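3.2 Battery compartments in small household devices

The second group of objects in the study consists of small battery-powered devices with plastic casings: remote controls, sensor units, doorbell receivers and similar items. They were drawn from a collection of 2,000 discarded devices received at the Drarnberg sorting site in March. Of these, 986 still had at least one battery inside when they arrived. This is the figure that motivated the section. A device that reaches a shredder with its batteries in place contaminates the plastic fraction, and the cells themselves are lost to the battery stream.

The casings in this group are mostly white or light gray, with a glossy finish that scratches easily and shows every fingerprint. Labels vary a great deal. Some makers print directly on the shell, others use one or more adhesive labels, and a few put the battery type on the inside of the cover only. On many items the print is so small that it could not be read at normal working distance — staff at the site told us they go by shape and weight instead. A typical item of the kind, held flat over the work surface, is shown in Figure 4.

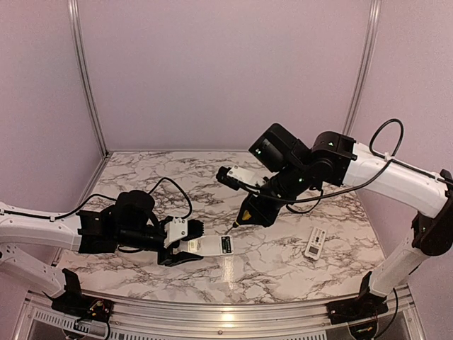
Figure 4. White rectangular device with rounded corners and a black label across one end.

3.3 Removing the cells

Stojanovska and Halilović (the second and third authors) handled the manual baseline. They opened 56 devices by hand and noted which tool was used, where it was placed, and whether the spring or contact was bent afterward. Covers were taken off first and kept with the device in a numbered tray. Most of the covers slide, some have a single tab, and a small number are held by a screw. The screw-held covers took the longest and are treated separately in Section 4.

Once the cover is off, cylindrical cells lying side by side are usually easy to see but not always easy to get hold of. The compartment walls are close to the cells, and there is rarely a finger notch. The common household method is to put a fingernail or a flat tool at one end of a cell and lift against the spring. With a screwdriver the choice of entry point matters. Going in at the contact end gives a short lever and a risk of bending the metal, while going in along the side tends to roll the cell without lifting it. Both authors settled on the end of the outer cell as the first point to try, and on working with the compartment facing the person doing the job.

Holding the casing is the other half of the task. A device laid flat on a smooth tabletop slides away as soon as the tool is pushed, and a rubber mat helps only with the heavier ones. Upright holding, with the upper part of the casing gripped and the open compartment at the bottom, leaves room for the tool to come in from below.

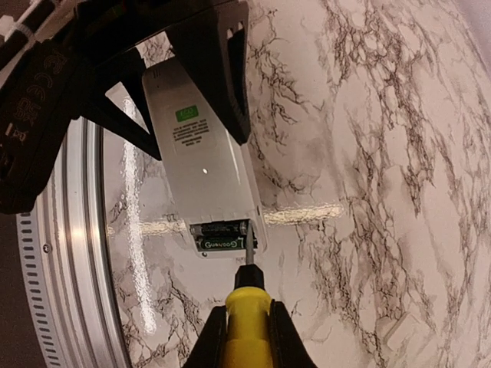 The same grip has a drawback in that a freed cell drops straight down, so we placed a shallow tray under the work in the manual sessions. Cells from the Tunden collection points, which made up most of the sample, often had wrappers that had stiffened with age. A stiff wrapper can split where the tool touches it, and a split wrapper leaves the metal can exposed. We counted this as damage even when the cell itself was sound. It occurred in 8 of the devices opened by hand, always on the cell that was touched first.

Wrapper color and brand were recorded where the lettering could be made out, but we do not use either as a variable. Mixed sets were common — two cells of different make in one device, or one visibly newer than the other — and the brand said little about how firmly a cell sat. The fit depended far more on the spring. Springs with a wide coil pushed the cell hard against the opposite contact, and these were the cases where both authors wrote "second attempt" in the log.

Corroded compartments were left out of the baseline. They call for gloves and a different tool, and the residue makes it difficult to judge whether a contact was bent before or during removal. The Odum protocol, which we otherwise follow for sorting and storage, makes the same exclusion. Removed cells went into lined boxes by size, with tape over the terminals of the nine-volt blocks.

14 shares
3 comments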